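From: Marcela Urban
To: Lekota list
Subject: Re: Thursday at Stundetness - worth the drive?

Hi all,

Zinhle asked (her message is at the bottom) and I was one of the people who went, so you get my version. I came home with sore feet and a phone full of stills they let us copy off the screens. Four of them first and then I'll ramble. 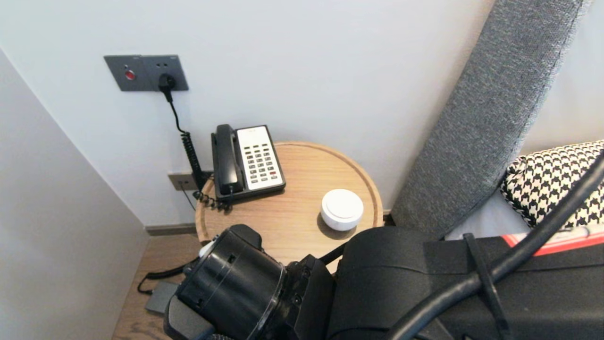
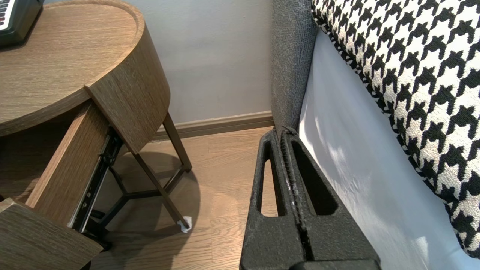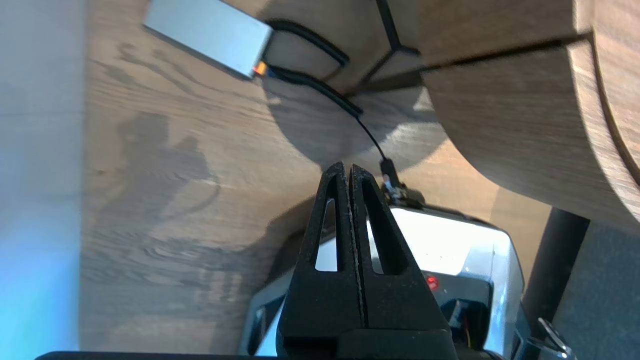
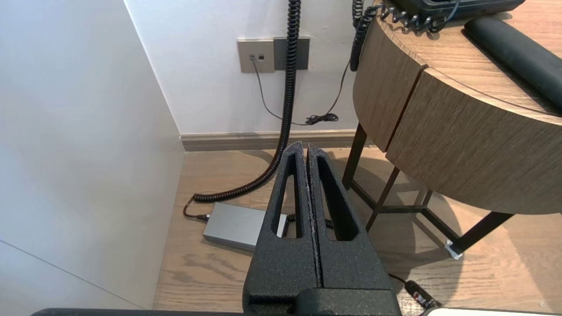
The robot at work in the bedroom corner, seen from its own cameras. The first is the head view and the other three are from the wrist.

So, the bedroom. They have a whole mock hotel room set up at the back of the building, and that was the part I liked best by a mile! Everybody crowds into the front hall for the big arm that moves crates, and if you've been to one of these before you've seen a big arm move crates. The room is where people got quiet and leaned in.

What surprised me was how tight it is in there for a machine. Look at the second one, where the gripper is down in the gap between the nightstand and the bed with the drawer open beside it. I bang my own knuckles in a spot like that. And then there are the cords. The phone has that curly black cord (remember those?) and it goes down behind the table to the floor, and in the fourth one you can see a coiled cord running along toward the power adapter. I asked the engineer at the desk whether cords were the hard part and she laughed and said cords, shadows and anything shiny. The third picture made sense to me after that, with the bright reflection on that silver thing and big gray shadows all over the wood. I stared at it on the monitor for a good while before I worked out which way I was looking.

Zinhle, to your questions. Yes, you can stand close enough to see, but get there before the 2:00 group. There were 26 of us in mine and the room's doorway fits maybe four people, so mostly you watch the screens outside. They run the wrist view and the head view next to each other and I'd find a seat by those - I got more out of the screens than the doorway. Parking is the lot behind Sultell, not the one in front, and the sign is small. I drove past it twice. It's 214 on the building, if that helps.

The talk was okay. A little long on slides. The speaker said they had done 300 practice runs in that one room since January and planned to move the furniture and start over, which got a groan from the back row. I'd have liked more on what happens when it gets something wrong, and there was no time left for questions by then. They did say to email, so I have, and I'll post whatever comes back.

Coffee was free, sandwiches were not. If you're bringing kids, mine would have lasted an hour.

I think they're doing another one at the Vetemside place in spring. I'd go again, and I have room for three in the car if anybody from our side of town wants to split gas.

Marcela

> From: Zinhle Nkuna
> Subject: Thursday at Stundetness - worth the drive?
>
> Did anyone make it to the open day on Thursday? I had to work and I'm
> kicking myself. I'm trying to decide if the next one is worth the drive
> for me and my dad. He has no patience for speeches but he'll watch a
> machine do one thing all afternoon.
>
> Can you get close enough to see anything? Is the parking as bad as
> last time? And did anybody get pictures of the hotel room setup? The
> flyer just had the crate arm again.
>
> Thanks,
> Zinhle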